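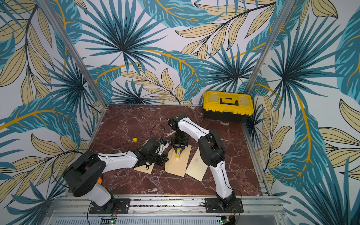
8th November. Slept badly, up at 3, gave up and made tea. The choir thing is eating my head. We sing at Undberg in the new year and I still can't hold the alto line in the second piece, the one with the long hum under the solo. Fine in the kitchen. Gone the minute a soprano stands next to me. Tried it again this morning with the recording turned low, staring at nothing, and got as far as the page turn before I slid up onto the tune like always. If I ever do up the front room I want wallpaper like that, big teal palms and the blue leaves with the yellow rib down the middle, something to look at while I count rests. Mom would say it'd make her dizzy. Probably would. Anyway – page turn. Need to write the note in above the bar line, in pencil, large.

Rehearsal at Prestonska tonight. Heating off again, coats on. We did the Gasoscombe carol twice through and it sounded like a real thing the second time, basses actualy watching for once. Then the slow one and it all sank. Flat by a half step at the end, you could hear it when the piano came back in. Nobody looked at each other. I think it's the vowels. We all go to sleep on "moon."

Also money. The coach is 3000 there and back and we have 70 in the tin after the music was paid for. Bake sale won't touch it. I said concert in July should have been ticketed, got a look for it. Well it should.

My folder is a wreck, pages out of order, the Mohmand piece in two halves that don't meet. Stick it back together tomorow. Glue, not tape, tape goes yellow and you can't get a pencil mark on it.

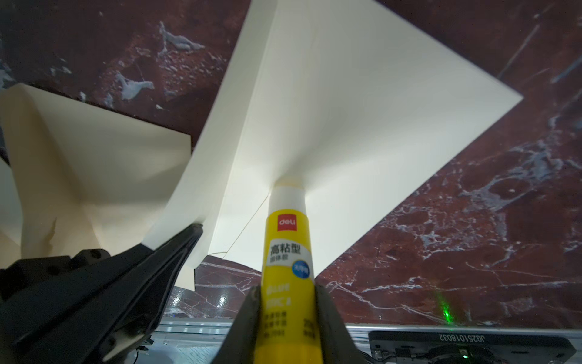
Kadri Dzene rang after ten to say I was wrong about the vowels, it's breath, we're all snatching at the same place in the third line and then there's nothing left for the end. She wants us to stagger it, altos split down the middle, odd chairs breathe early and even chairs late. And she thinks I should stop using the recording altogether, says I'm learning to follow and not to sing. Ouch. She's right about the third line though, tried it in the hall with the phone still in my hand and yes, I gasp right there every time.

So. Stagger the breath. Pencil the note in. No recording for 2 days, see what happens. Ask about sharing the coach with the Undberg people's families – somebody must be driving up anyway.

Need milk, and lozenges, the honey kind. Bed.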